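Section 4: Setting Up Your Plesteo Pattern Projector

By now the Plesteo should be bolted to its ceiling plate, the plate should be bolted to a joist, and you should have one washer left over. There is a spare in every box. Oda Halvorsen, who wrote the earlier edition of this guide, left that out and got a lot of mail.

This section covers leveling, focus and scale. Set aside 40 minutes, or an evening if you are sharing the job with a spouse.

Before you start

You will need the hex key from Bag C, a tape measure you trust, and a flat cutting surface with a printed grid. Fabric tape measures stretch with age, as do we all, so use a steel one.

CAUTION: Do not look up into the lens while the lamp is on. You will want to. Everyone wants to.

4.1 Leveling the head

1. Turn the projector off and let it cool. The fan runs on for a while after the light goes out. Wait until it stops.

2. Loosen the two tilt screws a half turn each. A full turn lets the head drop, and it drops onto whoever is holding the hex key.

3. Set the bubble level (Bag B) on top of the head and adjust until the bubble sits between the lines. Close is fine at this stage. You will fix the rest in the picture.

4. Tighten the tilt screws, first one, then the other, then the first again.

NOTE: If you bought the Grivmont arm instead of the ceiling plate, skip steps 2 and 4 and see the arm's own leaflet. It is in six languages, and the English is the fourth best.

4.2 Preparing the surface

5. Clear the table. Pins, rulers, coffee, the sleeve you have been avoiding since June.

6. Lay the surface flat, with its lines running as square to the table edge as you can manage. Green with white lines works well, since the test pattern is red and stands out against it.
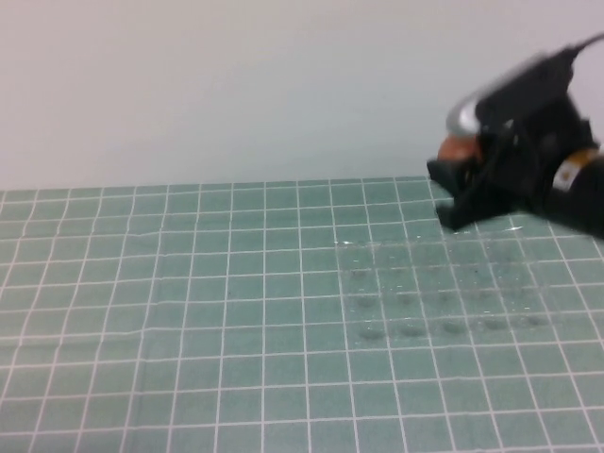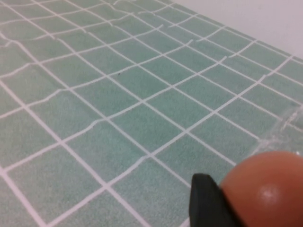
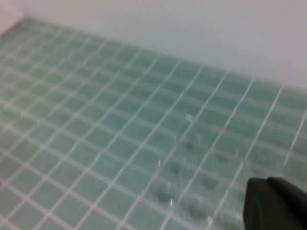
Pale lines on green, from three angles.

7. Check a few of the printed squares with the steel tape. Cheap grids can be off by enough to turn a size 12 into a size 11 and a bad mood.

4.3 Focus

8. Turn the projector on and choose Setup, then Test Pattern. Give the lamp 300 seconds to settle. The picture drifts while it warms up, and any focusing you do before then is exercise.

9. Turn the focus ring until the small cross in the middle is sharp. Now look at the corners. If they are soft, go back to 4.1 and be more honest with the bubble.

10. Lock the ring with the thumb screw. Finger tight only. Damilola Iyamu on our repair bench keeps a jar of snapped ones and does not need another.

4.4 Scale

11. Choose Setup, then Scale, and confirm the reading is 100 percent.

12. Measure the projected square with the steel tape. It should match the size shown on the screen. If it doesn't, use the plus and minus buttons and measure again, both across and down.

13. Press Save. The menu will let you leave without saving and will say nothing about it.

If something is wrong

The square is wider at one end. The head is tilted. Return to step 2.

Error 209 appears. The projector has lost its pattern file. Unplug the memory stick, count to ten, and plug it back in. Visser brand sticks sometimes need two tries.

The picture shakes when someone walks upstairs. This is your house. A Lukach damping pad under the plate helps a little — so does a rug.

Once the scale is saved, go on to Section 5, Loading Your First Pattern. Start with something small, in fabric you don't like.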